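Ticket 200 - Bubble wrap sheets sticking to table cover
Opened by: Imani Whitlock
Assigned to: Osian Prothero, Stullow Packing Supplies
Status: Closed

Imani Whitlock, February 11, 2020
I bought a pack of your orange bubble wrap sheets in January to store small things between moves. Two problems. The sheets cling to the blue cover on my sorting table if they sit for a while, and when I peel them off there is a faint orange mark left behind. Also, the sheets won't stay closed around anything soft. I wrap a sock or a knit hat, put it down, and it opens up again.

Osian Prothero
Thanks for the report. A few questions before I suggest anything. What is the cover made of? Is the table near a heater? Are you putting the bumps facing in or out? And is there anything on the cover when you lay the sheets down, such as cleaner or hand cream?

Imani Whitlock
I don't know what the cover is made of, the label is gone. It has a scalloped edge and it came with the place. The table is in the bedroom, near the foot of the bed, and the heater is on the other wall. I wipe the cover with alcohol swabs before I start. Bumps out.
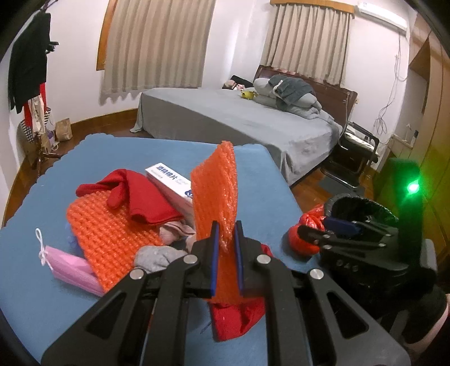
I tried again this morning with the sheets I had left. Same clinging, and the mark is there again, mostly where I had just wiped. I haven't tried it on another surface yet.

Osian Prothero
I would look at the swabs first. Please try the following and report back:

1. Wipe one corner of the cover and leave it to dry for 30 minutes.
2. Lay one sheet on that corner and one on a part you haven't wiped.
3. Leave both for 3 hours with nothing on top.
4. Lift them and check for colour on the cover.

For the wrapping, turn the bumps in. Fold soft items flat first and use a sheet big enough to go around twice. Paper tape will hold it. Don't use packing tape if you want to use the sheets again.

Imani Whitlock
Done. No mark on either spot and both sheets lifted cleanly. So it was me putting them down while the cover was still damp. The old marks are still there though.

Bumps in is better. The socks stay wrapped now. The red knit one still springs open at the cuff, even with tape.

Osian Prothero
For the old marks, use dish soap in lukewarm water and a soft cloth, and test it on the underside first. For thick cuffs, unfold the cuff before wrapping, or skip the bubble wrap and put it in a bag. Knits don't need the padding.

Imani Whitlock
The soap took off most of it - one spot is still faint but I can live with that. Knits are going in a bag. You can close this.

Osian Prothero
Closing. Cause: sheets placed on a surface still damp with alcohol. I've asked for a line about drying time to be added to the product page.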